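Teaching a Robot to Handle the Laundry, One Sleeve at a Time

If you have ever fought with a fitted sheet, you will have some sympathy for the folks at Nesby, who have spent the months since January showing a pair of robot arms how to deal with clothes. The small company has now recorded 700 practice runs, every one of them steered by a person working the arms by remote control, and the team says it is finally happy with the way the work is going.

Akihiko Amano, who runs the teaching sessions, does a good share of the steering himself. He moves a pair of hand controls, the arms on the table copy him, and the whole thing is saved so that the software can learn from it later. "You have to slow down and be kind to the cloth," he said. "If I rush, the robot learns to rush, and then we have to throw that one out."

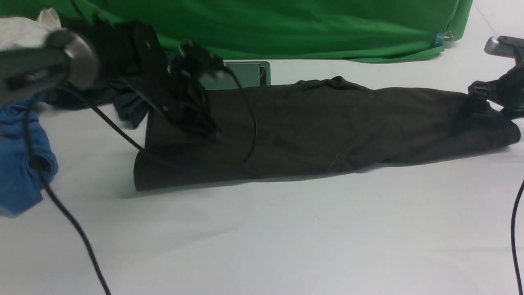
Dark clothes have been the hardest, he told us over a very welcome cup of coffee, and the team has gone back to them again and again -- 201 of the runs so far were done with black or brown fabric, where a fold can be tricky for the software to pick out. New operators get eight hours of practice before any of their runs are kept, and most of them say their shoulders feel it the next day!

Toshio Morikawa, who looks after the software side, hopes to share the first set of recordings with a partner, Zindmont, later this year. Until then it's back to the table, and there is plenty left in the pile.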